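Search posts... Go
Home Explore Lists Sign in

Wanpen Kongkaew
9/20/23

ok snack table thread bc 2 people asked me how I do it and I keep typing the same thing

first — clear the whole table. all of it. white table shows every crumb so wipe it before AND after

paper cups go at the back. I do one gray one yellow-green. gray is for little packaged snacks, yellow-green is whatever you want, I switch it up

same size cups or it bugs me. just me probly

drinks stand on their own, don't try to cram a bottle in with the snacks. learned that at Remo's

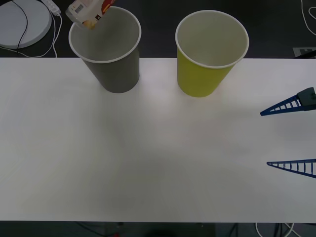
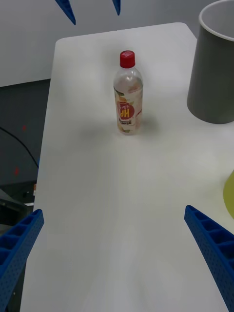
Liesl wants to know where the cups are from — Zusum, the big sleeve. still working thru it, I bought way too many

wrappers: the crinkly ones slide right off the rim if you set them down lazy. drop it in corner first

no the colors don't mean anything lol. Ratree thought gray = trash and threw a napkin in mine. twice

if you have kids over get heavier cups. paper tips if you look at it wrong

peach drinks go first at my place, every time. get extra

Nermina says use a tray. I hate trays. another thing to wash

ok thats it, gotta run, will anser the rest tonite

We use cookies to improve your experience. Accept Manage settings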